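Trirkstead Traders' Association
Minutes of the August meeting, upstairs room, 7.30 pm

Chair: Vy Thái
Minutes: Giang Từ
Apologies were received from the greengrocer and from Khúc bakery.

1. Minutes of the last meeting
Agreed as correct. The spelling of Flakcombe in item 4 is to be put right.

2. Proposed levy on sugary drinks
The chair went through the district's consultation paper. Shops and cafes would pay a yearly charge of 900 pounds if more than 30 per cent of the drinks they sell are over the sugar limit. Smaller kiosks would pay 40 pounds a month.
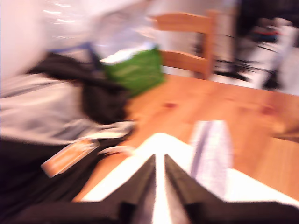 Members felt the charge was too high for the smaller cafes, which would reach the limit on cola and milkshakes alone. The fish bar asked whether fruit juice counts. The paper does not say, and Giang Từ will write to the district to ask.

It was noted that Flakcombe brought in a similar charge last year and that two takeaways there put up their meal deal prices. One member spoke in favour — she has two children at the primary school and would like to see fewer fizzy drinks on the high street.

3. Record keeping
If the levy goes ahead, traders will have to report drinks sales every quarter. Lunix, who supply the tills to most members, have quoted 1063 pounds for a shared update that would sort drinks by sugar content.
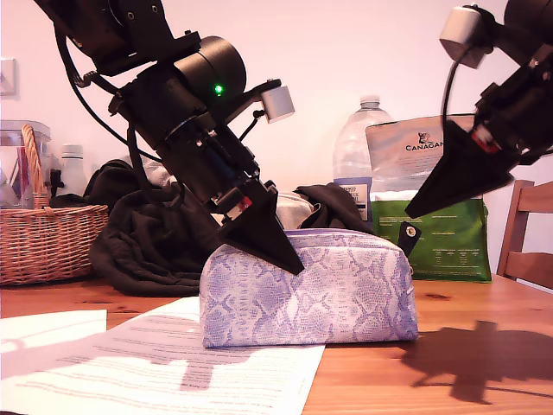

Several members still use a paper book and did not want to pay towards this. Agreed to ask Lunix for a price per shop and to come back to it at the next meeting.

4. Reply to the consultation
Agreed by a show of hands that the association will reply, asking for a lower charge in the first year and a clear list of the drinks covered. Vy Thái to draft. Comments to her before the reply goes in.

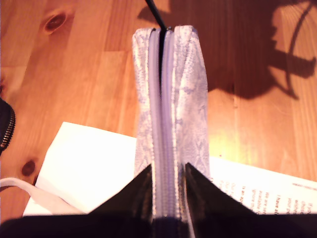

Patterned pouch with its zip partly open

5. Any other business
The bins behind the market hall are still being missed. Giang Từ to ring the depot again.

The meeting closed at 8.50 pm.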